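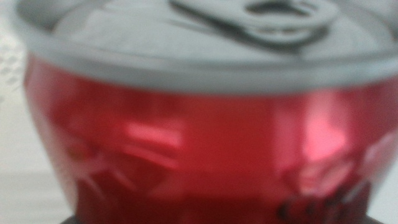
Household packaging has become lighter over the past few decades, and the force needed to open it has not always fallen with it. This report covers a one-term project on opening forces for three common closures: the screw cap on a squash bottle, the twist lid on a jam jar and the stay-on tab of a drinks can. The third of these is the simplest to describe. A flattened metal tab lies against the lid, as on the red can, and has to be lifted by a fingertip or nail before it can do any work as a lever. The gap available to the finger is therefore as important as the strength of the score line under the opening.

The project was carried out by Lambros Antoniadis, Jocelyn Melnyk and Lise MacPherson. It was supervised by Kerstin Sjöberg. Testing took place in February in the ground floor teaching laboratory at Hadlow, with a second session at the day centre in Trurnthorpe.

1. Method

Torque on caps and jar lids was measured with the Nastance bench gauge already held by the department. The jar or bottle was held at the base by four rubber pegs and the participant turned the closure with the dominant hand. Tab force was measured with a spring balance hooked under the tab and pulled upwards at a steady rate. This is a poor copy of what a finger does, and the limits of it are discussed in section 3.

A total of 38 people took part. Each was given closures in a mixed order, with a rest after every third one. Participants were free to stop at any point and could use either hand for the tabs. After spoiled runs were removed, 555 openings remained in the data set. A run was treated as spoiled if the closure was already loose, if the base slipped in the pegs or if the gauge had not been returned to zero.

All closures were kept at room temperature overnight before testing. The jars were not washed. Lids were wiped once with a dry paper towel.

2. Choice of measure
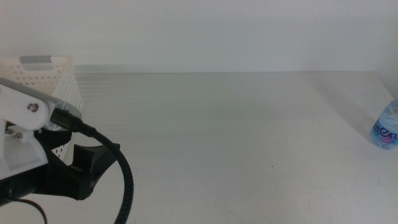 Why was peak force recorded in place of opening time?

Opening time depends on how long the person spends looking at the closure and arranging their hands, and in the trial runs this varied more between two attempts by one person than between two people. Peak force is less affected by hesitation and can be read directly from the gauge.

Peak force has its own weakness. It says nothing about how long the effort must be kept up, and several participants reported that the jar lids were tiring even where the reading was low. A trace of force against time would have settled this. The gauge can store one, but the cable supplied did not fit the laboratory computer and a replacement did not arrive before the second session.

3. Results and discussion

Jar lids gave the highest readings and the widest spread. Screw caps were lower and more consistent, except for one batch in which the tamper band failed to separate cleanly. Tab readings were the lowest of the three, but the tabs also drew the most complaints. Participants with short nails found the first lift awkward and often changed hands. The spring balance does not capture this step at all, so the tab figures should be taken as a lower limit on difficulty.

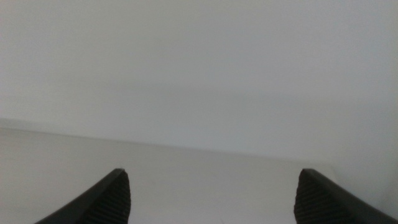
Grip aids were tried in the last part of the second session. The aids were a plain rubber sheet, a damp cloth and a moulded rubber pad used between the hand and the lid. Surface pattern appeared to matter. Fine, closely spaced horizontal ridges, of the kind on the inner faces of the two dark fingers, present a row of edges to anything sliding up or down across them and fewer to anything sliding along them. A jar lid turns sideways in the hand, so a pad grooved in this way should be held with its grooves upright. Two participants did this without being told. The moulded pad was otherwise used as it came, with the grooves level, and gave no clear gain over the plain sheet.

4. Further work

The tab test should be repeated with a thin blade in place of the hook. Harvey Lévesque has offered the use of a smaller load cell for this purpose. Jar lids should be sorted by diameter before testing, which was not done here, and the grip aids should be tested with the groove direction fixed in advance. Raw readings are listed in Appendix A and the consent form is in Appendix B.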